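Red Plates and Other Table Things - Gallery from the Ratbridge Kitchen

This page is for the relatives and friends who asked me what we keep in the kitchen at Ratbridge, and which pieces we use every day. I collected colored tableware for many years before I moved here, so the cupboard is quite full.

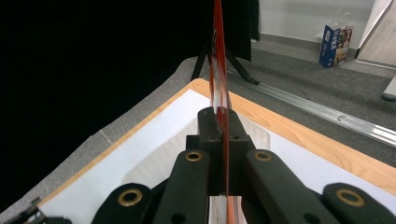 I started with the red ones. My aunt Sarla Kaushik gave me the first set when I rented my first apartment, and after that everyone in the family knew what to bring me. I prefer plates which let the light come through. On a white cloth they look quiet, but near a window the color becomes much stronger, and at the edge it can go almost to orange.

The red plate
Thin and flat, with light passing through it. When you look at it from the side, it is only a narrow band of red and orange, with pale white shine in some places. I like it best from this side.

The table
It has a light wooden border with a warm honey-brown grain. I bought it from Girish Pandey when he closed his tea shop, and we carried it up the stairs on a very hot afternoon in June. I wipe the border with a soft cloth and a little oil, never with soap.

How I store the plates
I put one sheet of kitchen paper between every two plates. Manju Tiwari taught me this after I scratched a green one that I loved very much - I still have it, but now it stays under a flower pot.

How I wash them
By hand, in warm water, up to 70 minutes after the meal and not later. Turmeric leaves a yellow shadow if you wait until the morning. For this reason Naveen Pandey gets his dal in a steel bowl when he visits us, and he does not complain.

Where to find similar ones
Aaliyah MacLeod found two at the Jaiswal store, on the low shelf behind the tea glasses. She paid 80 for the pair, and the seller wrapped them in newspaper. If you go there, please ask for the thin ones. The thick ones are cheaper, but the color is dark and the light does not come through so well.

I will add the blue bowls when I have unpacked the last box.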